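Section 4: Fitting the Ikard Wall Shelf

Read this section through before drilling. The shelf can be fitted by one person, but a second pair of hands makes step 6 easier.

Before you start

You will need a drill, a spirit level, a pencil, a tape measure and a Phillips screwdriver. The bracket, the screws and 4 wall plugs are in the small bag taped to the underside of the shelf board. The plugs supplied are for brick and concrete. For drywall, use the Bolten hollow-wall anchors sold separately.

CAUTION: Check for pipes and electrical cable before drilling. Do not drill directly above or below an outlet or a light switch.

Marking and drilling

1. Choose the height of the shelf. Leave at least 200 mm of clear space above it if you plan to add a second shelf later.

2. Hold the bracket against the wall with the folded lip facing up. Set the level on top of the lip and mark the two outer holes.

3. Take the bracket away and measure between the marks. Correct them now if they do not match the bracket.

4. Drill to a depth of 33 mm. A strip of tape around the bit is a good depth guide. Vacuum the dust out of the holes.

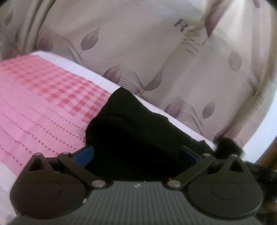
5. Push the plugs in until they sit flush with the wall. If a plug turns freely, remove it and use the next size up.

6. Put the bracket back in place and drive both outer screws until they are just snug. Check the level again, then drill and fit the two inner screws. Tighten all of them by hand.

NOTE: Do not use an impact driver on the bracket screws. The heads are soft and will strip.

Hanging the board

7. Lift the board over the bracket and lower it so that the groove along the back drops onto the lip. The board should sit flat against the wall along its whole length.

8. Fit the 2 locking screws from underneath. Leave them a quarter turn loose if the wall is uneven, and slide the thin Edet spacer in at the end with the gap.

9. Wait until the filler is fully dry before loading the shelf if you have repaired any old holes behind it.

If the board rocks, take it off and look for grit in the groove. If it still rocks, the bracket is bowed and the outer screws are too tight.

Changes to this section: step 8 revised in December by Zainab Okafor. For the corner version of the shelf, see the Vakard supplement.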